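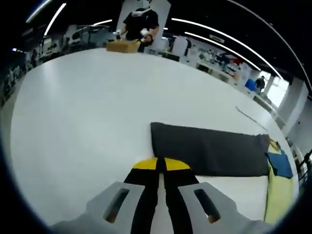

**Hundarero** is the cloth-handling module for Pultness Control. It reads wrist-camera video, finds collars, sleeves and hems, and plans two-handed folds. Output is a grasp point and a path for each gripper.

## Perception

Panels are labelled by colour and outline, so mixed-colour garments suit it well. The labeller ships with 263 garment templates — add your own from the Templates tab.
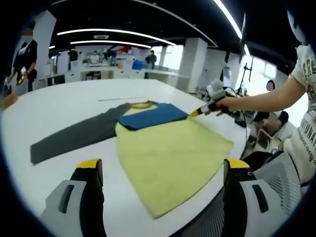 *Two grippers at work on a blue and yellow-green long-sleeved garment.*

## Planning

The planner works from flat or partly folded cloth. Each fold is stored as a short script you can edit by hand. Replanning takes 55 ms on the Huet controller.
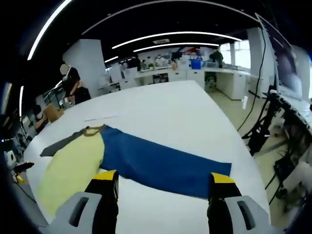

*Shirt spread out, with the blue sleeve extended to the right.*

Demonstrations recorded with hand-held grippers import directly. Trim them in the timeline, then tag the grasp and release points. One project holds up to 3000 clips. 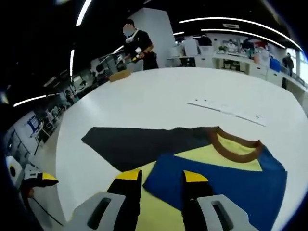

## Licensing and support

Sold per workcell, part no. 221. Updates are included until the licence lapses. Support is by email from our Bernthorpe office, closed Sunday.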